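Inicio Hilos Archivo Buscar Acceder

¿Para cuándo el robot que recoge la casa? Hilo

Por Redacción Ikonen - 1/13/22

1/ Cada enero igual: vuelven los vídeos de robots que ordenan, limpian y doblan, y vuelve la gente a preguntarme si merece la pena esperar antes de comprar otra escoba. Mi respuesta corta: compra la escoba.
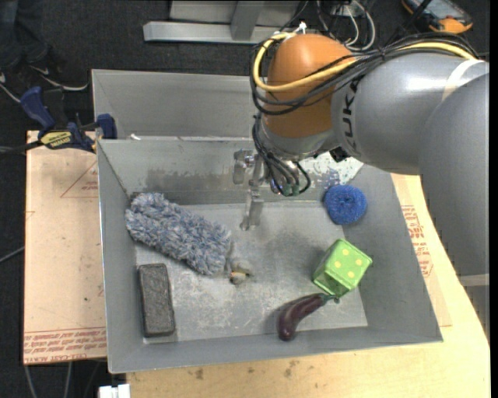 2/ La respuesta larga tiene que ver con lo que llamamos "recoger". A cualquiera de nosotros nos das un plumero, un estropajo y un juguete y los separamos mientras hablamos por teléfono. Para una máquina son tres problemas distintos.

3/ El plumero de microfibra es el que más me gusta como prueba. ¿Dónde empieza? ¿Dónde se agarra? Los pelos se mueven en cuanto los tocas y el borde que la cámara creía haber visto ya está en otro sitio.

4/ El estropajo de malla cede. Un dado blando también. Una berenjena de juguete es lisa y redondeada, y si la pellizcas mal se escurre. Nada de esto sale en los folletos, que prefieren cajas de cartón todas iguales.

5/ Y ojo con el tamaño. Un brazo KUKA de los grandes, naranja y gris, no es algo que uno meta entre la lavadora y la tabla de planchar. En un taller, vale. En mi pasillo no cabe ni el tendedero.

6/ Hablemos de cifras, pero de las que dan ellos. Windora anunció en julio 586 agarres en una jornada de demostración. Muy bien. De esos, 279 eran la misma caja. Lo pone en su propia nota, en letra pequeña.

7/ Hukport promete 200 objetos domésticos "reconocidos". Reconocer no es coger. Mi sobrino reconoce perfectamente sus calcetines en el suelo y ahí siguen.

8/ En el taller soy algo menos gruñón. Vaciar una bandeja metálica con piezas conocidas, siempre la misma luz, siempre el mismo sitio: eso lo veo. Cambia las piezas cada semana y vuelvo a fruncir el ceño.

9/ Lo que pediría a Nundavis y compañía es sencillo: vídeo sin cortes, a velocidad real, con los fallos dentro. Seis minutos me bastan. Llevo desde julio pidiéndolo y me mandan montajes con música.

10/ Si alguien tiene en casa un trasto que recoja juguetes del suelo sin ayuda, que lo cuente por aquí. El aspirador redondo no cuenta - ese solo los empuja debajo del sofá.

Comentarios (3)

marea_baja: El mío se tragó un cordón y estuvo dos días en el servicio técnico. Sigo con la escoba.

tornero72: En nuestra nave hay uno que descarga piezas y va bien, pero siempre la misma pieza. Con lo mezclado, a mano.

lunes_otra_vez: ¿Y doblar sábanas bajeras? Eso no lo hago ni yo.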